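Table and Small Waste Check, Room 11
Batham building, ground floor
Checked by: Ludmila Sokol
Date: June 6, 2020

General comment: I did the check while the table was in use. Wrappers were lying on the wood. 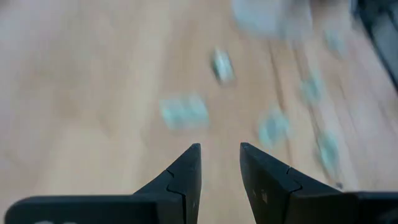
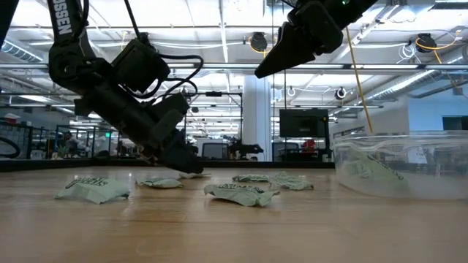
1. Table surface, cracks and splinters
Result: OK
Comment: I passed my hand over the whole top with a thin cotton glove and the glove did not catch. Please do the same each month, also under the front edge.

2. Table legs and screws
Result: Repair
Comment: One leg moves when you push from the side. Delwyn Ashby has the key for these screws. To be done before July.

3. Small waste on the work surface
Result: Not OK
Comment: Light wrappers fall on the floor very easily and a person can slip on them. They must go in the bowl during the work and in the bin at the end. I wrote the same in the last check.

4. Bowl for waste
Result: OK, with remark
Comment: No sharp place on the rim, I felt it with the finger. I would like that it stands more far from the edge of the table.

5. Cables
Result: OK, with remark
Comment: Plugs are firm in the wall. A cable should not lie over the bowl, because somebody will lift the bowl and pull it.

6. Floor and walking path
Result: OK
Comment: Swept in the morning. The mat from Kusell lies flat now.

7. Fire extinguisher
Result: OK
Comment: Seal is not broken. The label is difficult to read, I asked Latrice Boateng for a new one.

Open points from before: 4. Closed today: the mat only.
Copy to Inger Brøndum, office 415.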